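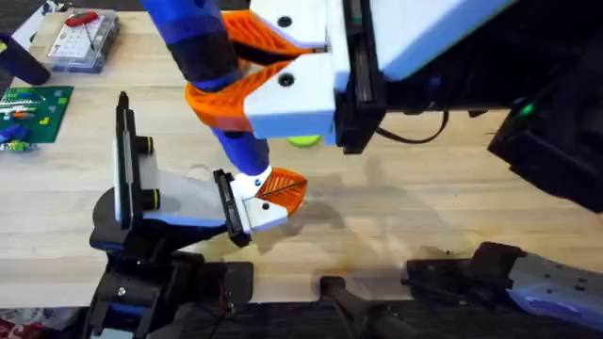 Chapter 9
Two-Leg Ties and Aggregate Scoring

A knockout tie played over two legs is decided by the sum of goals from both matches. The draw determines which club plays the first leg at home. Most competitions treat the second home leg as an advantage and award it to the higher-ranked club. Whether the advantage is real is taken up in Section 9.3.

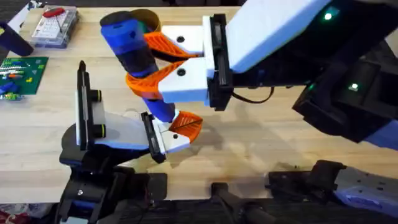 Let the home club of the first leg be H and the visitor V. If H wins the first leg 2-1 and loses the second 1-0, the aggregate stands at 2-2. Under the away goals rule, V's goal in the first leg counts as the tiebreaker and V advances. Where the rule has been dropped, the tie goes to extra time – 30 minutes in two equal halves – and then, if needed, to penalty kicks.

The data set used in this chapter was compiled by Auer and Thaler and covers 222 ties. It records the score of each leg, the minute of each goal and any dismissal. Ties settled by forfeit were removed.
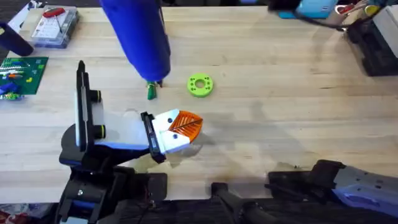
A first-leg score has to be read together with its venue. A 1-1 draw away from home and a 1-1 draw at home give the same aggregate but, under the older rule, different prospects. Table 9.1 lists first-leg scores by venue. Readers who have not worked through conditional probability should review Chapter 4 before going on to the exercises.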